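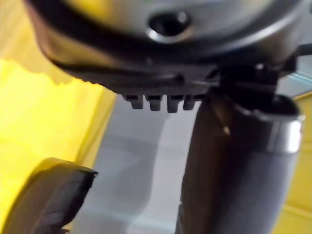 Leserar, workshop floor, April

Leserar builds and repairs steel frames and storage for small workshops. Guilan Cai and Weidong Deng started the firm 12 years ago in a unit of 800 square feet, and we still work there. We open at 7 in the morning.

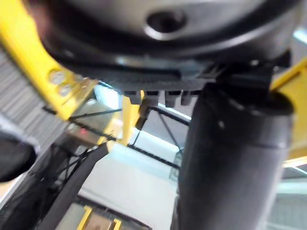 Yellow frame bar, with round silver bolt heads

Ruoxi Su handles orders and repairs. Most of our work is bolted - parts can be swapped without cutting anything.

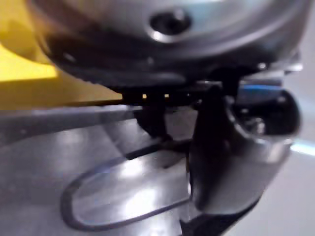

Colour is the customer's choice, and we keep a short list of paints in stock. Yellow is the one people ask for most. On a flat surface with a straight edge it stands out well against grey. Send Ruoxi your measurements and she will reply with a price.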